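Guritz opens second collection room for teaching household robots by hand

Drulska, 14 December 2021 – Guritz, a developer of learning software for service robots, announces today that it has opened a second room for gathering examples of everyday hand work. The room is on the same floor as the company's existing one in Drulska. With the two rooms together, the company can now have four people recording during the same shift.

The examples are made with a hand-held gripper. A person holds the tool and does an ordinary task with it, such as putting cups on a shelf or opening a drawer, and the camera on the tool records the work from close to the fingers. Later, the learning system studies these recordings and tries to find the movements which belong to the task. No robot arm is needed while the examples are made, and so the work can be done in offices, kitchens and corridors as well as in the two rooms.

"We wished for a long time to have more variety in our examples," said Shiela Enriquez, who leads the data work at Guritz. "If all recordings come from the same table, the system learns this table very well and the next table badly. The second room has other furniture and other light, and we will change the furniture again in April."

The company has prepared a list of 32 household tasks for the first period. Each task is recorded by different people, left-handed and right-handed, and nobody is asked to work faster than is comfortable. The collectors receive two days of training before their first recordings are accepted. They learn how to hold the tool, how to begin and finish an example clearly, and how to mark an attempt which did not go as planned. Such attempts are kept and stored separately – the engineers use them to teach the system how a mistake looks.

A considerable part of the preparation was given to walking with the tool. Earlier recordings were mostly made at one place, with the collector standing still. In the new programme, many tasks start in one part of the building and finish in another: a parcel is brought from the entrance to a desk, or a bottle is taken back to its shelf. According to Chin-lung Chiang, engineer for motion tracking, this was the most difficult step.

"When the person walks, we must know at each moment where the tool is," he said. "At a table this is quite simple. In a long office with white walls and glass it is less simple, and we had to write one part of our software again. I am satisfied with the result now, but we will continue to test it."

The programme is carried out together with Maddocks, which trains and employs the collectors, and with Dudinier, which supplies the fingers and pads for the tool. Dudinier has provided a new pad with a notch in the middle, so that round and thin objects can be held with more safety. Worn pads are sent back to the supplier for inspection.

Rhea Bautista, team manager at Maddocks, explained that collectors take part in choosing the tasks. "They do the work the whole day, and they notice which tasks are strange," she said. "Some proposals from the engineers looked good on paper, but no person would do them at home in this way. We removed them from the list."

People who work in the shared parts of the building were informed before the start. Faces are made unrecognisable before the recordings are passed to the learning system, and any person in the building can ask for a recording to be deleted.

Guritz intends to present the first results to its partners after the April change of furniture. Organisations which would like to offer a kitchen, a shop or a storage room for recordings are kindly invited to contact the company. A visit to both rooms can be arranged on working days.

Press contact: Ute Nolte, Guritz, Drulska
Questions about work as a collector: Dexter Padilla, Maddocks

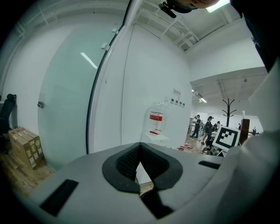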